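Search this site Search Menu

Trornham open day: a whole morning of blocks

6 January 2022

So I finally made it out to the Trornham open day, after two years of meaning to and then forgetting until the day after! It's a 285-mile round trip for me, which my sister thinks is nuts for an event about toys, but she also drives to quilt shows so she can hush.

If you haven't been, Trornham is the long brick building behind the feed store, with the design workshops downstairs and the play rooms upstairs. They open it all up once a year and you wander around at your own speed. Entry was 12 dollars, coffee included (good coffee, too, in real mugs). They only let in 200 people for the morning and I'm glad of it, the stairs are narrow and everyone stops halfway up to look at the old catalog pages on the wall.

I started downstairs with the Begović room, which is all about finishes. They had trays of offcuts you could handle, painted ones, stained ones, ones with just oil on them. I spent way too long there. The lady at the table let me rub a scrap with three different oils and I liked the cheapest one best, same as always. My hands smelled like walnuts until lunch.

Then a short talk on corners. Yes, corners! How much you round them, how a very sharp edge feels great to a grown-up and lousy to a four-year-old, how a soft edge makes towers slide. I took a page of notes and then left the notebook on a radiator, so if anyone picked up a green one with a bus schedule stuck in the back, please email me.

The part I'd really come for was the block tables. I grew up with a coffee can full of blocks, no two from the same set, and I still think a small mixed bunch beats a giant matching box. You get a cylinder and you have to figure out what it's for. You get one triangle and it's the roof, and then it's a ramp, and then it's the thing everybody fights over.
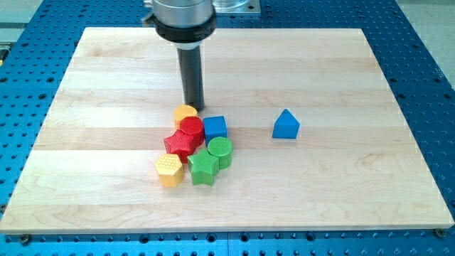 Wissam Akl told me over that good coffee that he'd start any kid with eight blocks and no more, and that the triangle should always be blue, "because that's the one they'll lose, and blue shows up on a rug." I said my rug is blue. He thought about it and said to get a different rug.

I did like the board those blocks were on, pale strips running side to side, some creamy and some more like honey, with a bit of pink in places. My kitchen counter wishes it looked like that. And it sets the colors off so nicely, the yellow especially. At home we always built on carpet, and half the fun was gone before the third block went up. A flat piece of wood is a big improvement and I've already been out to the garage to see what I have (one shelf, slightly warped, some paint on it, could work).

Upstairs was louder. The Conmont people had a long table for families and there was a serious bridge project going on, with two dads doing most of it. I sat with a little girl who was sorting by color and then un-sorting, very calmly, over and over. We didn't talk much. Best twenty minutes of the day.

The shop was the usual danger. The big Dirent chest, the one with the sliding lid, was 995 dollars and I petted it and walked away. I came home with a bag of seconds, mostly arches, a couple with dings in them, and a tin of the cheap oil.

Couple of things if you're thinking of going next time. Park at the feed store, they don't mind, and the lot by the building fills up early. Bring a snack, the lunch counter was out of everything except egg salad when I got there. Wear shoes you can slip off for the play rooms. And do the downstairs first while it's quiet.

They're doing a smaller evening in February just for the finishing room, and I've put my name down. I'll bring the shelf!

Recent posts
Oiling the old cutting boards
My sister's quilt show, part two
What I keep in the coffee can
Bread that didn't rise

Get new posts by email. Enter your address and hit Subscribe.

This site uses cookies. By continuing to browse you agree to our use of cookies. OK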